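Comprar el brazo es la parte barata

11 de abril, jueves

2 comentarios · 100 compartidos

En enero, la lavandería industrial en la que llevo las compras desde hace bastantes años aprobó por primera vez una partida para automatizar la descarga de las máquinas. Se escribió en una sola línea del presupuesto: «robot, 1 unidad». Esa línea fue un error, y como fui yo quien la redactó, me parece justo explicar por qué y qué pondría ahora en su lugar.

La dirección quería una cifra. Yo tenía dos ofertas encima de la mesa, la de Nunero y la de Clitero, y las dos empezaban igual: precio del brazo, precio de la pinza, precio del armario de control. Las comparé como se comparan dos secadoras. Miré el alcance, la carga máxima, el plazo de entrega y la garantía, y elegí la que daba más por menos. El procedimiento era correcto para una secadora. Una secadora llega, se conecta y seca. Un brazo llega, se conecta y no sabe qué es una sábana.

Todo lo que falta entre ese momento y el primer turno útil cuesta dinero y no figura en la hoja de la oferta, o figura al final, en letra pequeña, bajo el nombre de «integración». En nuestro caso hubo que mover una máquina, cambiar el suelo de un pasillo, poner una barrera, tirar una línea eléctrica nueva y apartar a una persona de su puesto durante semanas para que enseñara al técnico lo que ella hace sin pensar. Esa persona no aparecía en ningún presupuesto. Su sustituta tampoco.

El segundo fallo fue definir mal el trabajo. En el pliego puse «extracción de textil húmedo de tambor» y me quedé tranquilo. Pero textil húmedo es una toalla de mano, un edredón, un albornoz con el cinturón enredado en la manga de otro y una manta de pelo largo que ocupa medio tambor y no tiene ni esquina ni borde por donde cogerla. Las demostraciones se hacen con toallas, que son agradecidas. Casi cualquier pinza coge una toalla. Lo que decide si la inversión se recupera es el resto, las piezas gruesas y sin forma que en nuestra planta llegan a diario desde hoteles rurales y casas de turismo.

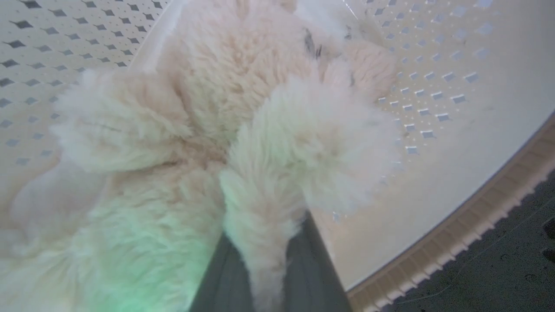
Por eso sostengo que quien compra debe llevar sus propias piezas a la prueba, y las peores. Hay proveedores a los que no les gusta. Uno me contestó que las piezas voluminosas se verían «en una segunda fase». Una segunda fase es otro presupuesto, y conviene tratarla como tal desde el principio: si la máquina no hace todavía esa parte, el precio que se nos pide corresponde a la otra, y habrá que seguir pagando a alguien para que haga la que queda.

Hay también una cuestión de aritmética que en las reuniones se pasa deprisa. Un porcentaje de acierto alto suena bien en una presentación. Pongamos una pinza que saca bien 998 piezas de cada 1000. Si la planta mueve 3000 en un turno, son seis paradas. Seis paradas parecen pocas hasta que se pregunta quién las atiende, desde dónde viene y cuánto tarda en rearmar la célula. Si la respuesta es «el operario de al lado», ese operario ya no puede estar en otra parte, y el ahorro de personal que justificaba la compra se reduce o desaparece. Nosotros habíamos contado ese puesto como ahorro completo. Lo hicimos en una celda de una hoja de cálculo y nadie la discutió.

Del mantenimiento diré menos, porque es lo más conocido. Las yemas de una pinza se gastan. La pelusa entra donde puede. Un entorno con vapor, detergente y cambios de temperatura no es una nave de montaje limpia, y los intervalos de servicio del catálogo suelen estar pensados para la segunda. Hay que pedir por escrito el precio de los consumibles y el compromiso de suministro durante toda la vida prevista del equipo. Si el proveedor no quiere fijarlo, que al menos quede constancia de que se le pidió.

No escribo esto contra la automatización. Descargar tambores es un trabajo malo para la espalda y para los hombros, con postura forzada y peso mojado, y me alegraré de que deje de hacerse a mano. Mi objeción se refiere a la manera de comprar. Se nos vende como un activo lo que en sus primeros años se parece más a un proyecto, y un proyecto necesita un responsable con horas asignadas, una reserva para imprevistos y un punto en el que esté permitido parar. Nuestra partida no tenía ninguna de esas cosas.

Si volviera a empezar, alquilaría antes de comprar. Pediría a Khoo o a Horner, que trabajan con contratos por periodos, una célula instalada en una sola máquina, con nuestra ropa y nuestra gente, y pagaría ese periodo como gasto corriente, sabiendo que quizá no quede nada al terminar. Es más caro por mes. También permite decir que no, y esa posibilidad tiene un valor que en la compra directa se pierde el día de la firma.

Y separaría el presupuesto en líneas: equipo, obra, integración, formación, horas propias, consumibles, reserva. Algunas saldrían mal calculadas, pero estarían a la vista, y cuando una se desviara sabríamos cuál. Con una sola línea, lo único que supe explicar en la reunión de seguimiento fue que el robot había costado más que el robot.

La próxima partida se discute después del verano. Ya he pedido que la persona que descarga las máquinas esté en la mesa cuando se abran las ofertas, con derecho a preguntar y a rechazar la prueba si las piezas no son las nuestras. Me han contestado que se estudiará.

Compartir · 100
Comentarios · 2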